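Ollow Two-Arm Classroom Kit: a review after one semester and a bit

Last updated: Wednesday, October 28, 2020

14 comments | 9 shares

Our high school robotics club bought the Ollow kit in March with money from the spring raffle. We had been using the Warstead single arm before that, and we wanted something that could do jobs needing two hands. The club picked towel folding as its project for the year. I run the after-school sessions and this review is based on those.

Setup took us two afternoons. The printed guide is short and skips the part where you tell the software which arm is left and which is right. We got them swapped the first time and had to start over. The online version of the guide is better, so use that one. The calibration routine has 9 steps and a student can do it alone once they have been shown.

The arms are solid. After months of students bumping into them nothing has come loose. The grippers are the weak point. They are fine on blocks and bottles, but a thin cloth lying flat is hard for them to pick up. Thick towels are easier. Our students got better results by going for a corner, and by slowing the last part of the move down to 5 percent speed. That is slow to watch.
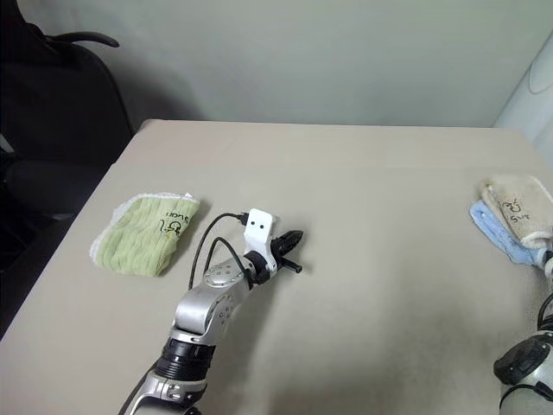 We keep a log of every folding attempt. As of last week it had 183 entries, and 111 of those are marked as a good fold. The club's rule for a good fold is that the edges line up closely enough for the towel to go on a stack. Most of the failures were at the first grab - after that the software does a decent job of keeping the two arms out of each other's way.

Cables are my main complaint. They run outside the arms, and if you leave too much slack they drag on the table. Ollow includes a few clips but not enough of them. We bought a bag of Polteo clips and those hold fine.

The software runs on an ordinary school laptop. Recording a motion and playing it back is simple, and new members were doing it in their first session. Editing a saved motion is worse. There is no undo, so save a copy first.

I wrote to support twice. One answer came the next day, the other took over a week.

For a beginner club I would still say get the Warstead and spend the rest on parts. If your students have a year behind them and want to work with two arms, the Ollow is worth the price. We plan to keep ours and try the softer finger pads that Ağca sells for it. I'll update this page once we have had them on for a while.

Share this review | Print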